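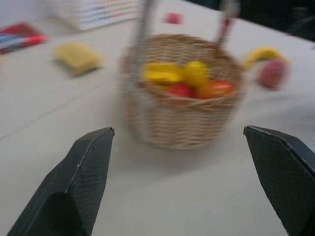

Tamara Avram wrote to us that fruit keeps longer in a wicker basket than in a bowl, as the air can pass through the weave, and that she has done it so in her kitchen for 41 years. We thank her for this advice. She also asks that the apples are kept apart from the bananas if you do not want them to ripen too fast.

The fruit table at Viltdale is open again from 26 June 2020. Please take 2 pieces each, and leave the basket on the table when you go. If you have fruit from your own garden to give, please write to Ylva Lindholm before you bring it. We hope to continue until November.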